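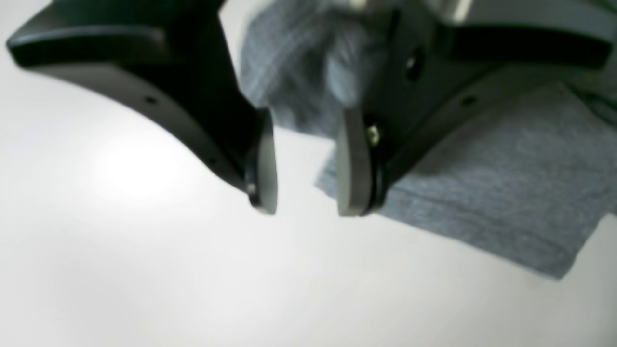 Chores and machines: progress at the Stemmont laboratory

June 26, 2019

The question put to the Koech Institute most often by its members is whether a machine can yet be trusted with household work. The Stemmont laboratory has spent the period since February on one part of the answer, the folding of clothes. Its trial program, named Stivum, has logged 3,708 attempts to date. In 1,832 of them the garment was folded to the standard set for the program.

Soft fabric remains the main difficulty. A box keeps its shape when it is picked up, while a shirt takes a new one each time. The fingers must also close at the right height – too high and they meet with nothing between them.
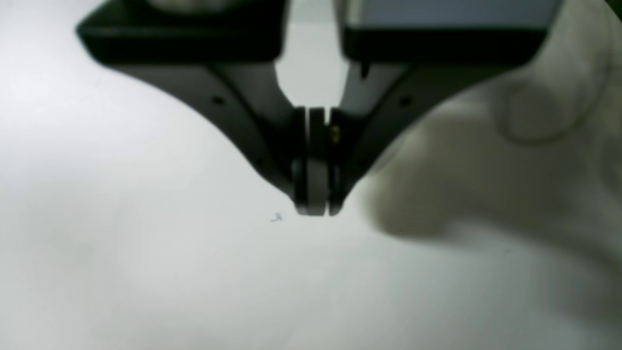 Two arms or one

The laboratory now favors two arms for all laundry work. One arm can hold a fold in place while the other deals with the rest of the cloth. The cost is time, and a single garment may take 110 seconds. 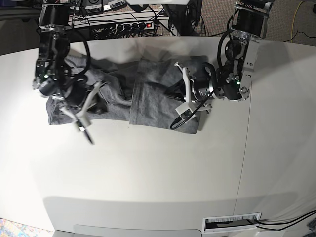
Fredy Palomino wrote in response to the last issue that speed matters little to him at home, and that he would gladly leave a machine to fold all night if the shirts were fit to wear in the morning. Several shops have taken the opposite view and will not consider a system that is slower than their own staff.

Thicker garments raise further questions. Seams and layers of cloth change how a fold lies, and a grip that suits a thin shirt may pick up too little or too much.

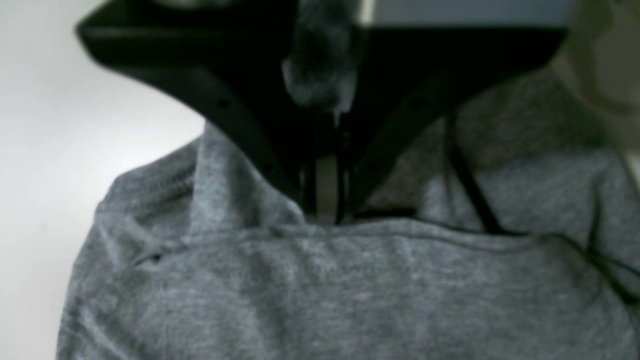
The next stage of Stivum will use 100 garments of mixed weight supplied by Jorach. Results will be reported to members when that stage closes.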